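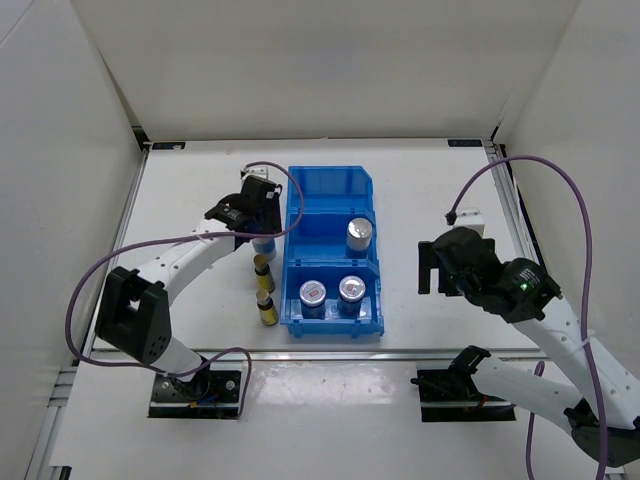 Can a robot tidy a stockroom shelf yet? Slowly, and with someone standing by to pick up whatever it drops.

Follis, which has spent since August teaching paired arms to sort bottles and canisters into divided bins, said on 2nd February that its system had finished 500 practice runs. The target is 1000. Retail chain Whitlock will then try it in 2 stores, on the back shelves, well away from customers.

"It's good with a bottle that stands still," said project lead Arnel Padilla. A stock clerk does the same job in a minute or so - and answers the phone. Follis puts its own best time at 13 minutes.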